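Consumer Materials, Handout 6
Table finishes and the claims made for them

Read this before the session on labels. It assumes you have done the reading on softwoods and hardwoods and still remember the difference, which has less to do with softness than the names suggest.

1. What a finish does

A finish slows down the movement of moisture into and out of wood. It does not stop it. Any label that says "seals completely" is using the word loosely, and you should ask what was measured, on which wood, and for how long. Oils soak in and leave little on the surface. Varnishes mostly sit on top as a film. Waxes do very little against a hot mug, whatever the tin says.

2. Three claims to take apart

Darkura oil is sold as "400 hours tested." Tested for what? The leaflet gives the hours and leaves out the test. Four hundred hours under a lamp tells you something about yellowing and nothing at all about red wine.

Bullasent hard wax says that 9 out of 10 users would buy it again. The small print gives 1,445 replies, all from people who had sent in a warranty card. Buyers who stripped the stuff off after a month are unlikely to have posted the card.

Onero varnish is "food safe." Most finishes can be described this way once cured. The question is cure time, and the front of the can says "dry in 14 hours." Dry and cured are different words -- look for the second one on the back.

3. The Tkachenko comparison

We will use the Tkachenko panel sheets in class. They are better than the leaflets, but don't treat them as settled. All the panels were cut from one species, one person applied every coat, and the same person scored the stains. I would like to see the scoring done by somebody who didn't know which panel was which.

Before class, write half a page on one finish you have at home. Copy the claim word for word. Then say what evidence would change your mind about it, in either direction. "It looks nice" is an opinion and gets no marks.

4. Pale tops

Pale wood shows yellowing sooner than dark wood does, so makers like to photograph their samples on dark boards. Judge a clear finish on a pale one.

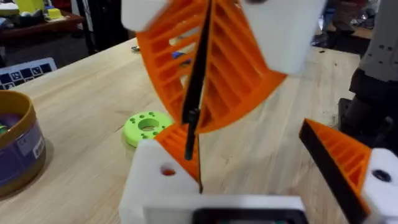
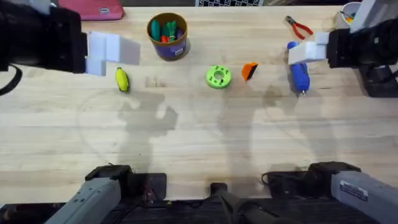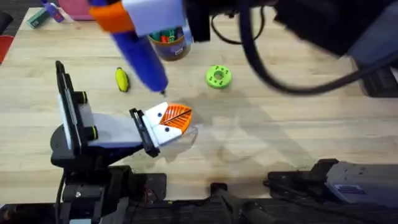 Light wooden tops; the grain shows in the second and third.

Page last modified: August 29, 2020

A photograph won't tell you what a surface has been coated with. Sheen changes with the lamp, and color changes with the camera settings. Bring a real offcut if you can get one, unfinished on at least one face. The panel sheets from the June session are still good, so please don't print new ones.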